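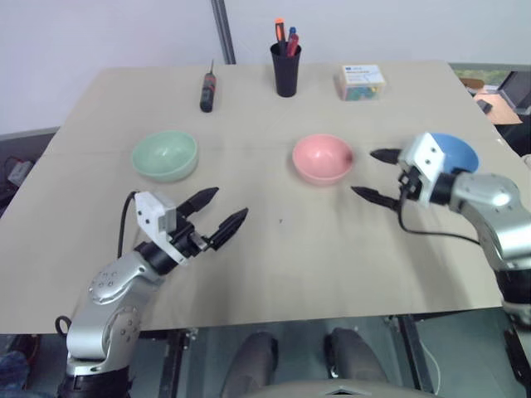
大家好！今天我想讲碗，就是吃饭用的碗。（停一下，让大家笑完。）我做餐具配色这件事好些年了，每次有人问我“家里的碗该买一套同色的，还是混着买”，我都特别兴奋，因为这个问题能聊一整个下午！我自己的答案是混着买，但要挑好底色。浅米色的桌面配薄荷绿、三文鱼粉和蓝，三个碗松松地排成一行，空着也好看，盛了东西更好看。（这里别讲太快，让后排也看一会儿。）请注意桌面是哑光的，后面是白墙，底子很安静，颜色才有地方说话。

第二部分：为什么是这三个颜色。

先讲绿。淡薄荷绿是最好搭的，白粥、豆腐、切开的梨，放进去都显得清爽。蓝色呢，很多人说蓝碗影响胃口，我完全不同意！蓝碗装橙子、装南瓜汤，那个对比真是漂亮。（如果Zsófia Kocsis在场，请她讲讲她家那碗南瓜汤，她讲得比我好。）

粉色要多花点时间，它是今天的主角。

Rakadard去年做过一次小调查，发出去263份问卷，收回216份，请大家给六种碗色排序。粉色排在倒数第二。可是等我们把实物摆到桌上，再请同一批人动手挑，粉碗第一个被拿光！（这里可以问现场：有谁家里有粉色的碗？举手。）我的理解是，大家脑子里的粉是糖果粉，太甜；偏三文鱼的粉带一点暖橙，放在米色桌面上很柔和，像晒过太阳的陶土。

（换下一张，先不说话，数三下。）
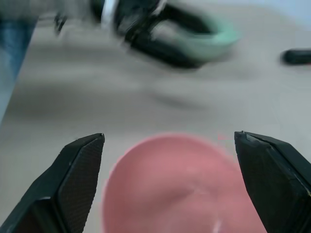 近看粉碗：圆润的碗沿，碗里的粉色略深一些。

讲到这里请大家看碗的内侧。同一个颜色，碗沿和碗心给人的感觉就不一样，弧面会自己做出深浅来。所以挑碗千万别只看商品图，要拿到窗边，转一转，低头往里看。Tímea Kelemen在Pintér的店里就专门留了一张靠窗的桌子给客人看碗，我每次去都要赖上20分钟才肯走。

第三部分：怎么摆。

我有几个很个人的习惯，供大家参考：
碗与碗之间留一掌宽，别贴着。
最深的颜色放边上，浅色和暖色往里靠。
桌布能不用就不用，素桌面已经够了。
小件东西往桌子远端放，前面给碗留出来。

（Kristóf Virág上次提过意见，说他家桌子小，留不出一掌宽。回答他：那就只摆两个，粉配绿，照样好看！）

再补一句收纳。混色的碗最怕口径不齐，叠起来歪歪扭扭，开柜门都提心吊胆。颜色可以放开选，尺寸请尽量选相近的。我家最多的时候有33个碗，颜色乱得很开心，叠起来只占一层半。

提问环节备用：
有人问洗碗机会不会褪色：看釉、看材质，先查碗底标识，没有标识就手洗。
有人问小孩用什么颜色：让孩子自己挑！挑中的那个会天天点名要用。
有人问哪里能摸到实物：会后到门口Perkell的长桌，Etornam Annan在那儿，样品随便拿起来看。

十二月那场讲盘子，报名表也放在长桌上，请大家走之前填一下。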